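Forum Haushalt & Wohnen › Putzen und Pflegen › Milchige Glasscheibe: was hilft gegen Schlieren?

Sultside_Liya
Dabei seit Mai
Hallo zusammen, ich lese hier schon eine Weile still mit und habe jetzt doch mal eine eigene Frage, auch wenn es vermutlich schon zig Fäden zum Thema Glas gibt. Wir haben im Arbeitszimmer eine große Scheibe mit schwarzem Rahmen, so ein helles, milchiges Weißgrau, und ich bekomme sie einfach nicht streifenfrei. Bei normalem Tageslicht geht es noch, aber sobald abends die Lampe an ist, sieht man jeden Wischer. Probiert habe ich Dustia Glasklar, dann Spiritus, dann nur Wasser mit einem Spritzer Spüli. Am Spüli lag es wohl nicht, die Schlieren waren vorher auch schon da. Habt ihr eine Idee? Liebe Grüße, Liya

mhulme
Liebe Liya, willkommen! Die erste Frage wäre, ob die Oberfläche glatt ist oder rau. Satiniertes Glas nimmt dir jeden Fingerabdruck übel, und mit Spiritus zieht man das Fett dort nur hin und her. Bei meiner Schwester im Bad war das ein ewiges Theater, bis sie auf warmes Wasser und ein ganz normales Baumwolltuch umgestiegen ist.

Sultside_Liya
Danke, Maureen! Glatt, würde ich sagen. Sie glänzt ja sogar ziemlich, man sieht alles darin, was im Zimmer steht, nur eben verschwommen, wie Gespenster.
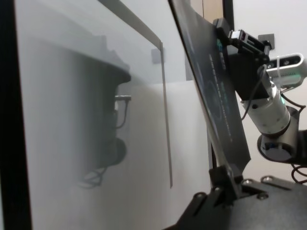 Vor zwei Wochen habe ich dann noch einen Abzieher von Piritska gekauft, der hat eine schöne weiche Lippe, aber am schwarzen Rahmen bleibt mir immer ein Rand Wasser stehen, und der läuft hinterher gemütlich nach unten. Unten wird die Scheibe auch etwas dunkler, und ich weiß beim besten Willen nicht, ob das Schmutz ist oder nur das Licht.

Rowbotham_T
Wenn es glänzt, ist es nicht satiniert, jedenfalls nicht auf der Vorderseite. Dann kann es rückseitig lackiertes Glas sein oder eine Folie dahinter, und du putzt vorne ganz gewöhnliches Glas. Abzieher ja, aber nach jedem Zug die Lippe abwischen und den Rand zum Schluss mit einem trockenen Tuch nachfahren. Spiritus finde ich übrigens völlig in Ordnung, da bin ich anderer Meinung als Maureen.

mhulme
Auf glattem Glas meinetwegen, Terence. Ich bleibe trotzdem dabei, dass die meisten viel zu viel davon nehmen, und dann trocknet es weg, bevor man mit dem Tuch hinterherkommt. Ein Schuss auf 1000 ml reicht dicke.

glenys.s
Ich hänge mich mal dran, wir haben in der Küche auch so eine Fläche und ich habe da Jahre mit Zeitungspapier herumgerieben, weil meine Mutter das so gemacht hat — davon kann ich nur abraten, die hellen Fugen waren danach grau. Am besten klappt es bei mir mit Mikrofasertüchern ohne Weichspüler, bei 60 Grad gewaschen.

Rowbotham_T
Bei 60? Ich wasche meine bei 70 und sie halten schon ewig.

glenys.s
Auf meinen steht 60, und daran halte ich mich auch.

Sultside_Liya
Ihr seid toll! Weichspüler könnte es wirklich sein, die Tücher wandern bei uns einfach mit in die normale Wäsche. Ich probiere am Wochenende frische Tücher, wenig Spiritus und den Rand extra, und dann melde ich mich wieder. Und unten gehe ich einmal mit der Taschenlampe ran — vielleicht ist es ja wirklich nur das Licht.

mhulme
Mach das, Liya. Und bitte nicht bei Sonne putzen!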